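Home | Meetings | Minutes | Purchasing | Contact

Equipment Planning Meeting, Minutes
November 2024

1. Teardown cell, desktop line
Reviewed gripper work inside open desktop cases. Present target is the hard drive on its tray, with the SATA cables and light-blue release parts close by. Finger clearance at the drive cage remains the limiting factor.
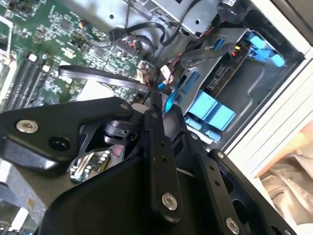

2. Quotes
Vekach: $1,259 per finger set, lead time 33 days. Mosero: price pending, minimum order of two sets. Agreed to order one set from Vekach and hold the second until February.

3. Consumables
Spare hex-socket screws, 200, approved. Donor cases: stock is roughly 50, no purchase.

4. Software
Nirkex license renewal deferred. Ung cell keeps its current version.

Action: purchasing to get Mosero's price in writing.

Related
Minutes, February: cell layout
Spare parts list, Ung cell
Nirkex license terms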